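**Ghosting on painted wall above work table, plus the table itself**

**ductruong**
Wall is a matte interior paint, single color, brand unknown. Someone used it as a writing surface at some point. I have gone over it with a damp microfiber and a little dish soap. Table is white and gets wiped down every Sunday. Before I commit to repainting I want opinions on whether the marks can be lifted. Room is on the second floor of the Buchanan building, 50% humidity most of the year.

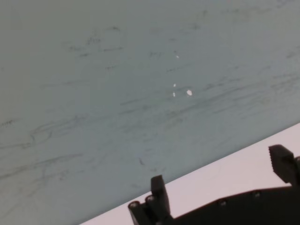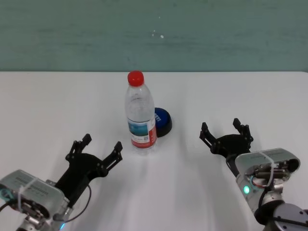 My preference is to avoid repainting, as the last can was used up and I would have to match the color. Melamine foam is the obvious next step, but I have read that it burnishes flat paint. The long horizontal streaks bother me less than the looped mark in the close-up, which still reads as handwriting from the doorway. Is there a solvent that takes off marker residue and leaves flat paint alone? If not, I will prime and paint the one wall.

-- Đức Trương

**poltau_32**
No. Anything that dissolves the marker binder will soften or dull a flat latex. Test 70% isopropyl on a cotton swab behind a switch plate. If the swab picks up wall color, stop.

**nmenzies**
Disagree in part. Isopropyl is fine on cured acrylic if contact time is short. I did a stairwell with it: five seconds on, blot, dry cloth. Do not rub. Most of what people call ghosting is pigment spread by rubbing with a cloth that was already dirty.

**poltau_32**
Your stairwell was eggshell. You posted it in May.

**nmenzies**
Satin, and the chemistry is the same. The difference is how visible the dull spot is afterward. I grant that it would show more on a flat wall.

**zutik**
Separate question about the white flecks. Are those chips through to the primer, or something stuck on? If they are chips, you need filler and touch-up anyway, and the solvent debate is moot. Drag a plastic card across the largest one. Stuck material will catch and come off.

**ductruong**
Tried the card on one. It did not move and I can feel an edge, so I am calling it a chip. The others are too small to tell.

**zutik**
Then paint. Shellac primer over the marker first, or it will bleed through. Water-based primer will not hold it back.

**vumden**
Agree on shellac. Move the bottle with the red cap and the blue and black thing behind it before you start sanding, and tape plastic over the table. Spatter on a white top is hard to see until it has dried. For color, cut a coin-size piece of paint out of the wall with a utility knife and take it to the counter. Pictures are useless for this. The two you posted do not even agree with each other: slate blue in the first, pale teal in the second.

**nmenzies**
I would still do the swab test. It takes two minutes and costs nothing.

**poltau_32**
It costs a dull spot.

**ductruong**
Swab test done behind the switch plate. Color came off on the cotton. Wall is 105 inches wide, so one quart should cover two coats. Will cut the sample tonight.

**vumden**
Cut it from a clean area near the top, away from the marks.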